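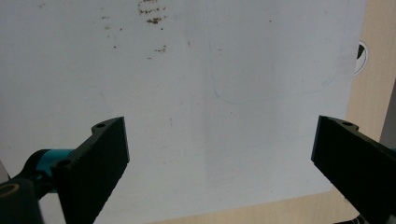
Jul 21, 2006

Sizing trials, second batch of the handmade cotton sheets. Notes for me and whoever picks this up when I am on the other bench.

Picked up where we left off with the gelatin. Tramberg sent the new bag on Tuesday and it is a coarser grind than the old one. Soaked it overnight in the fridge instead of the usual hour. It swelled evenly, no dry lumps at the bottom of the jar. Warmed it in the double boiler and kept it under a simmer. Batch made up to 3000 ml, strained twice through the old nylon. There was a skin on top by the time I got the tray set up, so strain it last thing before pouring, not before lunch like I did.

Alum: weighed out the same proportion as in January. The January sheets are still the best we have made and I would like to know why. The log for that week only says "good day, cold." Please write down more than that.

Sheets went in one at a time, felt side up, and came out over the glass rod. The first two dragged and one tore at the corner where it was thin. After that I slid a piece of polyester web underneath and had no more trouble. Stacked in the press between blankets, light pressure, ten minutes. Then onto the lines in the back room.

Humidity in the back room is too high. The meter said 71 in the morning and 68 after I got the Lesis dehumidifier going. It fills its bucket by two in the afternoon and then shuts itself off, so somebody has to empty it after lunch or we lose the rest of the day. The hose fitting is a standard garden thread. We should run it to the floor drain and stop carrying buckets.

Ink test on the sheets from last Friday's size bath, dried all week:

Iron gall, broad nib: no feathering on the front, slight feathering on the back near the deckle.
Walnut, broad nib: clean both sides.
Walnut, brush: sinks a little, dries duller than it goes on.
Unsized control: hopeless, as expected.

Wet the corner of one with a sponge and scratched at it with a fingernail. Surface held. Rubbed out a pencil line three times in the same place with the white eraser and the fibers only started to lift on the third. That is better than the commercial sheet from Draven we have been using as our comparison.

Fold test was not so good. The heavier size makes the paper crack on a sharp fold across the grain, what grain there is. If the Panicker job is still going to be folded in quarto we need to thin the bath or size after folding. I would rather thin the bath. Will try it at two thirds strength on Monday with 100 sheets from the lighter post.

About that job: they want 900 sheets, trimmed, no deckle on the short side. At the rate the lines are drying we can size and hang 60 a day, and fewer if it stays this muggy. That puts us at three weeks for sizing alone, then curing time on top. I have not told them a date. Do not let anybody talk you into one over the phone.

Beater is making the noise again. Took off the guard and greased the bearing on the pulley side. Quieter for half an hour and then it came back. The belt looks glazed. The part number on the inside of the cover is 1612, in paint marker, no idea who wrote it or whether it is still right. Measure the belt before ordering.

Water: iron strip read zero at the tap and a trace from the hose at the vat. The trace is probably the hose coupling. Swapped it for the plastic one and threw the old one out so it cannot find its way back. Flush the line for five minutes before filling anyway.

pH of the finished size bath came out at 5.2, lower than I want for anything meant to last. Could back off the alum by a quarter and see if the gelatin still hardens. Make that a separate trial from the thinner bath. We changed two things at once in the spring and learned nothing from it.

Left to do:
Empty dehumidifier, tonight
Wash blankets, cold, no soap
Label the seven loose sheets on the top shelf or pulp them
Order web, the wide roll
Second jar of leftover size is in the fridge, marked. Toss it by Monday, it smells by the fourth day.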